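Help wanted: people for the dish-clearing arm build, Stileo shared workshop

Need 2 more people, maybe 3 if you can only do half a night. Unpaid, sorry. Free bench space while the build is going and your dinner on Sunday. Read the whole thing before you write please, last time half the replies asked stuff that was in the post.

What it is. A home-scale setup that clears and sorts dishes off a table. One arm, one table, ordinary plates and bowls. The project is called Nola. Started in a kitchen last February, moved to Stileo when the kitchen was needed for cooking. It's a hobby build, no company behind it, nothing to sell. All the code and drawings go up on the Dudeveo page when they're not embarrassing. Some of it is up already and is embarrassing.

Where we are right now. Arm moves where we tell it. Calibration holds for a session, then drifts, and we redo it the next time. Reaching for cups is decent. Bowls okay. Flat plates are the problem, they sit too low and there's nothing to get hold of, so we've been trying different end pieces and different approach angles. Last full run of trials was 62 attempts over two evenings and the plates pulled the score way down. Not going to put the number here. Come and see it.

The other headache is depth. Shiny glaze throws the readings off, edges go ragged, and a shallow plate can come out as a hole in the table. We swapped to a cloth top which helped with the table itself but not with the dishes. If you've fought with this before, you're the person we want.

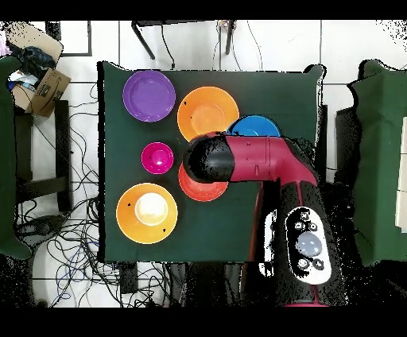
The dish table with the arm reaching in. Cup on the orange plate is the stacking test.

Who we're looking for:

Person one, perception. You've worked with depth cameras, at school or on your own, doesn't matter. You can read somebody else's Python without getting mad. Segmenting round things that overlap is most of the job. You'd also own the calibration routine, which right now is a script and a printed board and a lot of swearing. Would love it to be one button.

Person two, mechanical. End pieces for the arm. You can draw a part, print it, hate it, print it again. Filing and drilling too, not everything wants to be printed. Some idea about soft grips or suction would be great, we have a small pump somebody donated and haven't hooked it up. You should be OK with the answer being ugly so long as it picks up a plate.

Maybe person three, cables and general order. Somebody who likes routing wire, labeling both ends and making a power strip make sense. Ours are on the floor and they shouldn't be. One evening a week would fix it in a month. Good way in if you're new to all this, you'll learn where every signal goes. No experience needed for this one, just patience and zip ties (we have the zip ties).

What you don't need. A degree. Your own tools. Your own laptop, theres a shared one with everything installed, slow but works. Previous robot stuff is nice for the first two roles but one of our best people came from bike repair.

What you do need. To be over 18, that's a Stileo rule and we can't bend it. Closed shoes. To do the shop safety intro before you touch anything with power, takes under an hour, they run it most weeks. To say so when you're not coming. We plan runs with one person at the arm and one on the stop, so if you vanish we lose the night.

About the stop. Whoever is on it does only that. No phone, no typing, no eating. Hands stay off the table while the arm is live, and if you need to move a dish you say so out loud and wait till it's parked. We're pretty strict on this and pretty relaxed on everything else.

Hours. Main session is Sunday, starts at 19:00 and goes until people get tired. A weeknight too but it moves around depending on who has the room, we sort it out in the group chat. We're asking for one session a week for around two months. After that stay or go, no hard feelings. If you can only do daytime tell us anyway, there's talk of a lunch slot.

Money. None going either direction. Parts come out of a shared pot and you don't have to put in. If you buy something for the build keep the receipt and ask BEFORE, not after. Stileo day fee is covered for build sessions only, if you stay to work on your own thing you pay same as anybody.

Who owns what. Everything made for Nola gets shared openly with your name on it if you want it there. If you invent a genius plate grabber you can use it in your own projects too. The arm itself stays at the shop.

Also wanted, separate from the people: odd dishes. Really. We're low on variety and we keep testing on the same ones, which means it's getting good at exactly those. Bright plastic, dull stoneware, chipped is fine, no sharp edges please. Deep bowls especially. Anything with a pattern. Clear glass we'll take but don't expect to see it used soon, glass is for later when we're braver. Leave them on the Nola shelf by the door with a note, or bring them on a session night. You won't get them back in one piece neccesarily.

And if you just want to watch, fine, come by. Stand on the door side of the tape. Questions are welcome between runs, not during.

How to reply. Send a message through the Dudeveo project page, or put a note in the Chukwu box at the front desk (it's the Chukwu bench group that lends us the corner, they pass things on). Tell us:

which role
which nights you can't do
one thing you've built or fixed, a line or two, photo if you've got it
anything we should know about getting you in and out of the building, there's a ramp on the side entrance but the door is heavy

No resume. Please no resume. No cover letter either. We'll get back to everybody, might take a week, we're all doing this after work. If it sounds like a fit you come to one session, try it, and then both sides decide.

We'd like both main roles filled before we start the next round of trials, new end piece or not. First ones to come try it get first pick. Will take this post down when it's full so if you can read it there's still room.

18 comments · 19 shares

Contact: Nola build, c/o Stileo front desk | © Stileo shared workshop | Back to top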